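I have spent most of June thinking about cupboard doors, which my family finds very funny. At Tisirness we gather examples for a learning system, and our present job, called Flondimance, asks a simulated arm to deal with an ordinary rendered kitchen. We have 509 examples so far, and I'd like to put in a kind word for gathering them slowly.

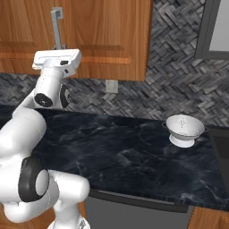
Patience is my subject, really, and people do tend to skip it. They ask how many examples we have, and hardly ever how different they are from one another -- and I do understand, a big number is a lovely thing to put on a slide! But look how near the gripper is to the bottom of that upright grey handle. A hand's width either way is a different problem, and I would happily swap 60 near-identical reaches for 11 that each come at the door from somewhere new.

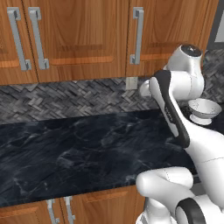 *Price*

My other grumble is about tidiness. When two pulls sit close together on neighbouring doors, it is tempting to leave that pair out and stick to the handle with plenty of room about it. I think we should do the awkward pair first, and do it often, and keep the clumsy tries as well as the smooth ones (marked clearly, please, so whoever comes next can tell which is which). Our Skotier set was cleaned so thoroughly that it took three of us to work out what had been thrown away, and I should hate to go through that again.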